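### 3.2 Collecting demonstrations by remote control

Every demonstration in the Rirnetti set was given by a person steering both arms from a distance, and we are fond of the slow, careful way it was done.

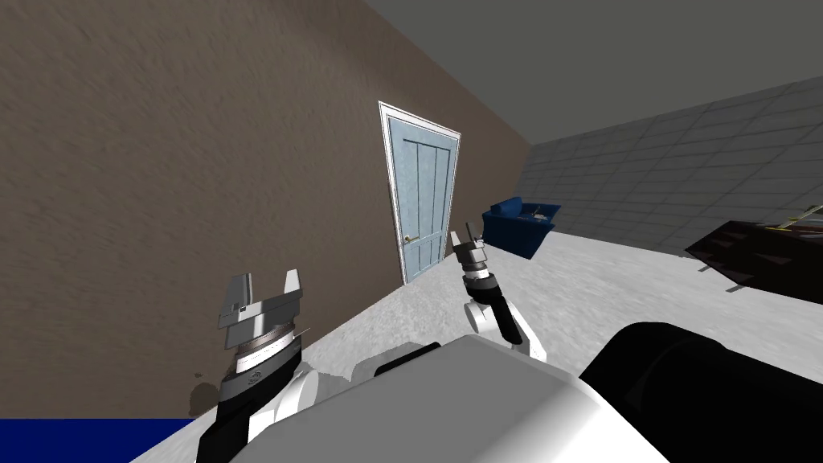 **Figure 4.** Simulated room in Plarnon, with both grippers raised and a light blue door and dark blue sofa beyond them.

One reader of our August draft, writing from Bakilana, asked whether people steering in a simulated room learn habits that would not carry over to a real one, and whether we should have guided the arms by hand instead. It is a fair worry, and we were glad to have it. Hand guiding gave us smoother paths in early trials, but it ties up both of the teacher's hands on one arm, and our tasks need the two arms to move together — sometimes for a good while.

So we stayed with remote control through the Sirkitz handsets. We recorded 1,000 attempts and kept 458 of them for training, setting aside another 78 for testing. Pauses were left in, even the long ones, as a teacher who stops to think before reaching is still showing the robot something we would like it to learn.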